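What the hand costs after you buy the hand

I promised in May to write down our numbers, and then the summer passed. So I am doing it now, before my wife Violeta closes the budget notebook for the year.

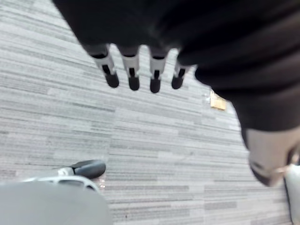 For those who are new on this blog: we have a small workshop in Villalba where we pack and label spare parts for other companies. Most orders are small and every order is different. For two years I was saying that we should have a robot with real fingers, and for two years Violeta was asking me how much. I always answered with the price of the hand. This was my first mistake, and it is the reason for this post.

The price of the hand is the easiest number to find. It is on the quote, in bold letters. We received quotes from two sellers, Harnow and Tutura. Harnow was cheaper for the hand and more expensive for everything else. Tutura was the opposite. When I put both in the same spreadsheet, with the same lines, the difference between them almost disappeared. I had compared only the first line for weeks, and I had already a favorite, so it was not pleasant to see.

My spreadsheet has 39 lines now. At the beginning it had six. I will not copy all of them, but these are the ones that I forgot in the first version:

Sleeves. The arm needs a fabric cover if it works near dust, and ours does. A cover is 200 dollars, and you want a second one for when the first is being washed. I had zero in this line.

Fingertips. They are a wearing part, like tires. The seller told me how long they last "in normal use", but my use is cardboard, and cardboard is like sandpaper. I now budget one full set more than the seller recommends.

Shipping for repairs. If the hand goes back to the factory, who pays the box, the insurance and the customs papers? Ask this before signing. Harnow answered me in one day and Tutura in three weeks, and I gave Harnow a point for it.

My own hours. Violeta insisted on this line and I was against it. I said that I am not a cost. She said that I am the most expensive machine in the workshop, and that I was spending every evening on the robot when I should be sending invoices. She put 200 hours for the first year. I thought it was too much. We were already close to it before the first orders went through, so I don't discuss this line anymore.

Spare money. We put 3,000 dollars aside for things we did not imagine. My cousin, who worked many years in a bottling plant, told me to put double. We could not. If you can, listen to him.

There is also the question of lease or purchase. I read a lot about it and most articles are written for big companies with an accountant. For us it was simple in the end. With the lease, the monthly payment was comfortable, but the contract did not include wearing parts, and at the end we had to return everything or pay a final amount that was written in very small letters. With the purchase, the first month hurts. We made the purchase, from Harnow, and we paid the deposit from savings and the rest in four parts. I am not saying it is better for everybody. If your work changes a lot from one year to the next, the lease is maybe the safer one.

For the software we use Nirkavero, and I want to mention one thing. The basic plan looked enough for us, and it was enough for one arm with a gripper of two fingers. A hand with many joints needs the next plan. I found this in a table on the last page of their document, after I had already sent my total to the bank. I had to write to the bank again, which was a little embarrassing – they were kind, but I could hear in the answer that they were taking notes about me.

If I could start again, I would do the things in a different order. First I would write one page about the work: which parts, how heavy, how many kinds of box, how many hours in the day. Then I would ask each seller to make the quote on that page. I did the contrary. I fell in love with a hand at a trade show and after that I looked for work to give it. Some of the jobs I had planned for five fingers can be done with a suction cup that costs less than a dinner, and I moved those jobs to a suction cup in the second version of the plan.

Two readers asked me when it will pay for itself. I have a cell in the spreadsheet with an answer, but it changes each time I touch another cell, so I prefer not to publish it yet. Violeta has her own calculation in the notebook, in pencil, and it is longer than mine.

Next time I will write about the electrical work, because our building is old and the electrician's estimate deserves its own post. If you are making a similar budget and you have a line that I don't have, please send it to me. The comments are open until the end of the month.

Nicanor Rivadeneira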